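Work Surfaces: Care of the White Tabletops

Branwen Sayce has completed the yearly check of the white work tables at Bindthorpe. The findings and the revised cleaning procedure are set out below. The procedure takes effect in March and replaces the sheet issued with the Sovina tables.

Most marks fall into two groups. Grey smudges are surface deposits and lift with a damp microfiber cloth and a drop of dish soap. Scratches are damage to the surface itself. Cleaning will remove dirt held in a scratch but will not close it. Where it is unclear which type is present, clean first, dry the area, and look at it again from a low angle with the room lights on.

Procedure:
Clear the table completely, including paper and card.
Brush off loose grit before wiping. Grit dragged under a cloth is the most common source of new scratches.
Wipe from the back edge toward the front in straight passes.
Leave soapy water on stubborn marks for 10 minutes, then wipe again.
Dry with a second cloth. Do not let water stand along the metal trim where the top meets the side panel.

Scouring powder, steel wool and melamine sponges are no longer to be used on any white top. All three dull the finish, and dull areas pick up smudges faster than the rest of the table. The remaining stock has been withdrawn from the supply cabinet.

Colored paper and card may be used dry on the tables. Damp red and orange stock can transfer dye to a pale surface, so wet sheets should go on the drying rack.
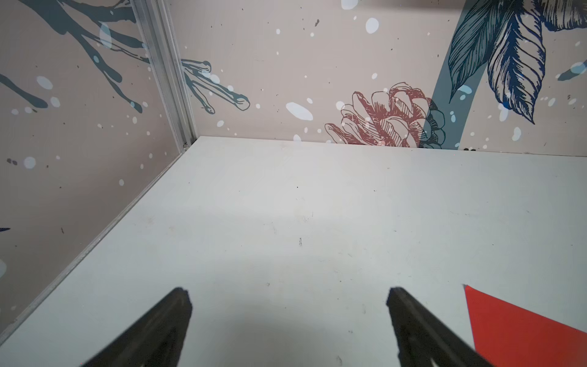
White tabletop with light scuffs and a small dark mark near the center; red-orange sheet at lower right.

Marks that remain after two cleanings should be entered in the surface log with the table number and the distance from the nearest two edges. Marks shorter than 3 mm need not be logged unless they can be felt with a fingernail. Replacement cloths are in cabinet 109. Log entries go to Yaw Aidoo, extension 55.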